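Stirnau users board > Demos and teleop > Remote control or kinesthetic for a sim-first project?

halfturn
Posts: 83

OK so I've been going back and forth on this for most of February and I need other people's opinions before I sink more evenings into it. I'm collecting demonstrations for a mobile arm, house-type chores, doors and tabletop stuff. Everything so far has been done by remote control in the Stirnau simulator, with me driving the arm from the Atcombe hand controllers (the old ones, with the stiff trigger).

The door task is what's making me doubt myself. Room is the furnished one, with the wooden dresser and the low table with the white cushion. I start near the gray door and the policy is supposed to learn reach, press lever, pull, back up. My demos look fine when I play them back, and then the trained policy gets to the handle and sort of dithers. 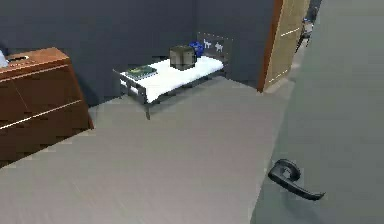 Door task room in Stirnau. Lever handle in the foreground, low table and dresser at the back.

A friend with a real arm does it all kinesthetically, just grabs the wrist and walks it through the motion, and gets by on 20 demos. I've recorded 321. So am I doing it wrong, or is the sim doing it wrong, or should I borrow that arm and start over?

torquewrench_tina
Posts: 600

Do not start over! How much are you pausing? My guess is that you slow way down at the handle to line up the fingers, everybody does it on a flat monitor, and then half of each recording is you hovering a couple of inches off the lever. The policy learns to hover. It's a very good student in that respect.

Plot the speed of the end effector over time for any ten of them. If there's a long flat bit right before contact, that's your dithering.

sandbag
Posts: 20

I'm going to be the grump and say kinesthetic every time. With your hand on the arm you feel when the latch lets go. With the controllers you're guessing from pixels, and the Atcombe buzz motor is on or off, so it tells you that you touched something and nothing about how hard. A lever is a force task. I wouldn't teach a force task through a TV screen.

halfturn

Plotted them. Tina, ugh, yes. Long flat bit on nearly all of them, and on a few I'm practically parked. I feel silly.

sandbag, I get that, but I can't grab the wrist of an arm that's on my hard drive – so for me kinesthetic means real hardware, a real door, and resetting it by hand every time. In the sim I hit one key and the door's shut again.

sandbag

Sure, and then it won't work on a real door, so what did the one key save you?

torquewrench_tina

Oh come on, that's a different argument. Transfer is a problem whichever way you teach it. I've seen hand-guided data go bad too. People stand right next to the arm and their own sleeve is in every camera view, and then the thing falls apart once there's no sleeve.

halfturn, what I'd do: trim the pauses (there's a script for it in the Wistari tools, look for the idle filter), retrain, and only then decide. Also vary where you start from. If the base is parked at the same angle to that gray door in every recording, you've shown it one approach 321 times.

halfturn

Running the idle filter tonight. And yes, same start pose, because I liked the view of the handle from there. Sigh.

While I have you all, the other half of the project is the tabletop task in the same build, the white table with the kitchen stuff, small green cube at the pan. Picking it up has gone a lot better for me than the door. Does anybody do that one by remote too? 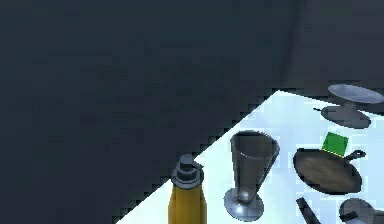 by Barrera » 02/08/2018

I do! Been on the table scene for a while, and I'd say it's the friendlier one for remote control, with a couple of gotchas.

First, come at the cube from above. It's sitting right up on the edge of the pan near the handle, so if you slide in sideways you'll bump the pan and the whole thing shifts on you. I lost a lot of takes that way before I learned to park high and drop straight down.

Second, watch the tall stuff. The yellow pump bottle and the cone-shaped glass are close together, and your elbow is going to swing through there if you start from the left. I keep a waypoint over the open part of the table and go through it every single time. It makes for boring demos, but the policy trains much quicker.

Third, the see-through gray of the glass can be hard to judge for depth on a flat monitor. I turn on the second camera view whenever I'm working near it.

On the original question, I'm somewhere in the middle. Remote for picking and placing, hand guiding for anything with a latch or a lid, if you have an arm to guide. I've mixed both kinds in one training set and it was OK as long as I resampled to the same rate. Before I did that, it was a mess.

sandbag

"Hand guiding for anything with a latch." Thank you. I'll take it.

torquewrench_tina

He hasn't retrained yet, sandbag, let the poor guy retrain.

Barrera, doesn't the same waypoint every time give you the same trouble as the same start pose? I'd want some wobble in there.

Barrera

Fair. I jitter the start and the height of the waypoint, and I leave the order alone. If I take the waypoint out completely the arm finds its way into the glass, I've tried it.

halfturn

Update on the door. The idle filter took off way more than I expected, and 83 of the demos I threw out completely, they were nearly all hovering. Retrained on what was left. It goes for the lever now! Presses it and everything. Then it pulls before the lever is all the way down, maybe half the time, so it yanks on a latched door.

sandbag

Force task.

torquewrench_tina

Or you rushed the press in the recordings because I told you to quit pausing. Hold the lever down for a beat before you pull and make sure the filter doesn't eat that part – there's a setting for keeping frames where the gripper is in contact. Record a new batch from different starting spots and post the plots, please.

halfturn

Will do. Is the contact setting per task or global? I can't find it in my version.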